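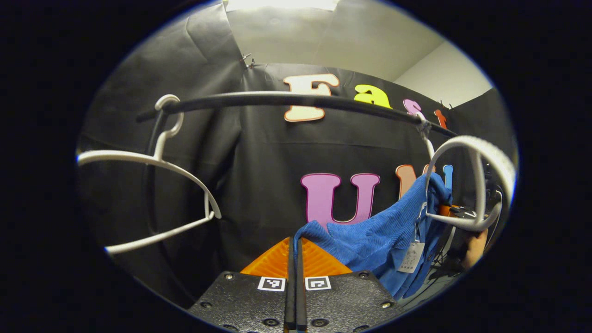
A fault in the garment-handling work: what went wrong and what has changed

The following is an account of a fault which affected the hanger task at our Woltow workshop during October. I set it out on this page because several readers have asked why the Proswood set of recordings was withdrawn, and because the same fault may well exist elsewhere.

The task is simple to state. An operator holds the gripper by hand, closes its fingers on a garment or a hanger, and moves it along a rail. The movements are recorded and later used to train the arm at Grultitz, which carries a gripper of the same pattern. Both versions have a printed marker on each plate. The software reads the distance between the two markers and works out from it how far the fingers are open.

On a Saturday morning the arm was asked to take a knitted sweater from the rail and hold it for five seconds. It gripped the shoulder correctly, lifted, and then went on closing after the fingers had met. The motor stalled and the wool was pulled into the ridges of the fingertip. The person nearest the arm reached in to free the garment before the arm had been stopped. The fingers opened without warning and then shut again, catching the edge of a glove. There was no injury. It was entered in the log as a safety matter all the same, and work was halted for the day.

The cause took six working days to find. One marker plate had been refitted after cleaning and sat slightly further out than before. The software therefore believed the fingers were open when they were in fact closed. Every recording made with that gripper after the cleaning carried the same error, and the arm had learned from them that a closed grip was not yet closed.

Of the 3,771 recordings in the set, 223 were made after the plate was moved. Those have been removed and will not be repaired. The remainder are being checked against the closed position before they are released again under the Proswood name.

The following rules now apply at both sites.

The gripper is to be closed fully and read at the start of each session. If the reading differs from the one on the card, recording does not begin.

Any plate that has been taken off is to be treated as a new plate and measured again.

No one is to reach towards the fingers of the arm until the stop button has been pressed and the light on the base has gone out. This applies equally when a garment is being damaged. A sweater can be replaced.

The motor limit on the arm has been lowered. It now gives up sooner on thick knitwear, and heavier coats have been left out of the task for the present.

I should add that the check on the closed position was already in the Pringle handbook, under routine care, and had not been carried out since the summer. The handbook has been reprinted with that page moved to the front. Questions about the withdrawn recordings may be left in the comments.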